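[실내음향 목록] Re: 바닥만 바꿨을 때 잔향시간 예측이 빗나가는 문제
Teodor Hedlund | 4월

목록 번호 1519에 대한 답장입니다. 원문은 필요한 부분만 남겼습니다.

> 사무실 바닥을 카펫 타일에서 광택 마감 타일로 교체한 뒤 말소리가
> 날카로워졌다는 민원이 있습니다. 실 크기는 6.0 x 5.0 x 2.7 m, 천장은
> 그대로입니다. 현재 T20은 250 Hz에서 0.90초, 4000 Hz에서 0.62초입니다.
> 러그 12제곱미터를 깔면 어느 정도 내려갈지 Sabine 식으로 계산해도
> 되는지, 그리고 박수를 쳤을 때 들리는 떨리는 소리도 러그로 없어지는지
> 궁금합니다. 벽은 네 면 모두 석고보드에 도장 마감입니다.

우선 계산부터 하겠습니다. 체적은 81세제곱미터입니다. T = 0.161V/A를 거꾸로 풀면 현재 등가흡음면적은 250 Hz에서 14.5, 4000 Hz에서 21.0제곱미터가 나옵니다. 후자에는 공기 흡음이 포함되어 있으므로 표면 흡음률을 역산할 때는 4mV 항을 빼야 합니다. 지금처럼 변화량만 볼 때는 양쪽에 같은 값이 들어가므로 그대로 두어도 됩니다.

러그의 흡음률을 250 Hz에서 0.06, 4000 Hz에서 0.60으로 두고 기존 타일의 흡음률은 무시하면 다음과 같습니다.

250 Hz: A = 14.5 + 0.7 = 15.2, T = 0.86초
4000 Hz: A = 21.0 + 7.2 = 28.2, T = 0.46초

고음역만 내려가고 저음역은 측정 반복 오차와 구별하기 어려운 수준입니다. 민원 내용이 "날카롭다"라면 방향은 맞습니다. "웅웅거린다"는 민원이 섞여 있으면 러그로는 해결되지 않고, 배후 공기층이 있는 패널이나 두꺼운 다공질재가 필요합니다.

주의할 점은 Sabine 식의 확산음장 가정입니다. 이 방의 Schroeder 주파수는 2000 x sqrt(0.90/81)로 211 Hz입니다. 250 Hz 대역의 하단은 이미 그 아래로 내려가므로 이 대역의 T20은 측정점에 따라 흔들립니다. 음원 두 위치에 수음점 세 곳 이상을 권합니다. 수음점은 벽과 바닥에서 1 m 이상 떨어뜨리십시오.

단단한 바닥에 낮은 가구만 놓인 방에서는 수평 방향 음의 감쇠가 늦습니다. 책장이나 칸막이처럼 높이가 있는 물체가 적으면 벽과 벽 사이를 오가는 성분이 산란되지 않고 남습니다.

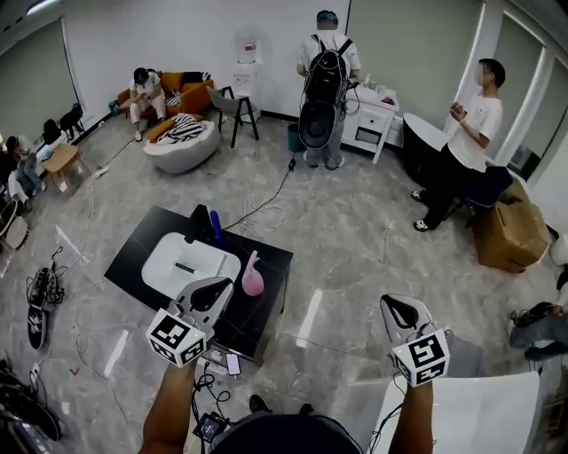

회색 대리석 무늬의 광택 바닥과 검은색 낮은 탁자.

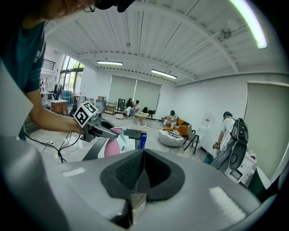
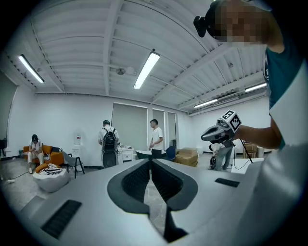 흡음재가 한 면에 몰려 있을 때의 오차도 같은 원인입니다. 천장이 흡음 텍스이고 나머지가 반사면이면 수직 성분은 먼저 죽고 수평 성분이 감쇠곡선의 뒷부분을 지배합니다. 곡선이 꺾이면 T20과 T30이 달라집니다. 두 값의 차이가 10%를 넘으면 단일 수치로 보고하지 말고 EDT를 함께 적는 편이 낫습니다. 러그를 깔았을 때 실측 감소량이 위 계산보다 작게 나오는 것도 대개 이 경우입니다. 러그는 수직 성분을 추가로 흡수할 뿐이고, 그 성분은 이미 천장이 처리하고 있습니다.

박수 후 떨리는 소리는 플러터 에코로 보입니다. 반복률은 c/2d이므로 5.0 m 간격의 벽이면 초당 34회, 바닥과 천장 사이면 초당 64회입니다. 녹음 파형에서 펄스 간격을 재면 어느 쌍인지 바로 알 수 있습니다. 29 ms 간격이면 벽이고, 16 ms 간격이면 바닥과 천장입니다. 벽이 원인이라면 러그의 효과는 없습니다. 마주 보는 두 벽 중 한쪽에만 귀 높이를 중심으로 흡음 패널을 띄엄띄엄 붙이면 됩니다. 앉은 귀 높이 1.2 m, 선 귀 높이 1.6 m를 모두 덮으려면 패널 높이가 최소 0.9 m는 되어야 합니다.

참고로 Lindholm 건물의 비슷한 회의실에서는 패널을 벽 하단에 붙였다가 플러터가 그대로 남아 다시 올려 단 적이 있습니다. 측정 파일은 목록 보관소의 2853번에 있습니다. Wivthorpe 건물 자료도 같은 묶음에 있으나 천장이 콘크리트 노출이어서 직접 비교는 곤란합니다.

다음 자료를 보내 주시면 다시 계산하겠습니다.

- 천장재의 제품 성적서(옥타브 대역별 흡음률, 배후 공기층 두께)
- 수음점별 T20, T30, EDT
- 측정 당시 재실 인원과 온습도
- 박수 또는 풍선 녹음 원본, 압축하지 않은 파일

인원은 꼭 적어 주십시오. 1인당 고음역에서 0.5제곱미터 안팎의 흡음면적이 더해지므로 네 명이면 러그 3제곱미터를 넘는 효과와 맞먹습니다.

T. Hedlund

댓글

grullotau_ac: 4000 Hz에서 0.60은 파일이 긴 러그 기준 아닌가요. 얇은 평직 러그를 바닥에 바로 깔면 0.35 이하로 잡는 것이 안전합니다. 그 경우 위 식으로 0.51초입니다.

Teodor Hedlund: 맞습니다. 밑에 펠트를 까는 조건으로 잡은 값입니다. 본문에 적지 않았습니다.

잔향실지기: 석고보드 벽이면 저음역은 판진동 흡음이 꽤 있습니다. 스터드 간격도 물어보시는 것이 좋겠습니다.

itura_2층: 보관소 2853번 파일이 열리지 않습니다. 확장자가 빠져 있는데 wav로 바꾸면 되나요?

Teodor Hedlund: 네, 48 kHz 모노입니다.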